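Simulated hand stops closing after reset

Maham Niazi
February 2023

Dear all, I have a problem with the right hand in our kitchen simulation. After a reset the index finger stays straight while the others obey the command. It happened in 2 runs, always after step 1,000. The log shows no error. I am afraid to load this policy on the real hand before I understand it. What should I check?

Olga Palacios
Same for me. Reinstall, it helped.

Kanako Takeda
Please do not run it on hardware yet. Reinstalling will hide the fault only for a while. In my case the joint target was not cleared at reset, so the finger kept its old value. Print the targets and the measured angles side by side, then clear both buffers. Also put a force limit on each finger. My start position is below, if you wish to compare.
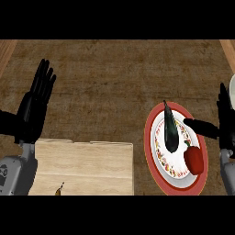 Both hands raised, pepper and green vegetable on the plate

If your targets are correct, look at the joint limits next.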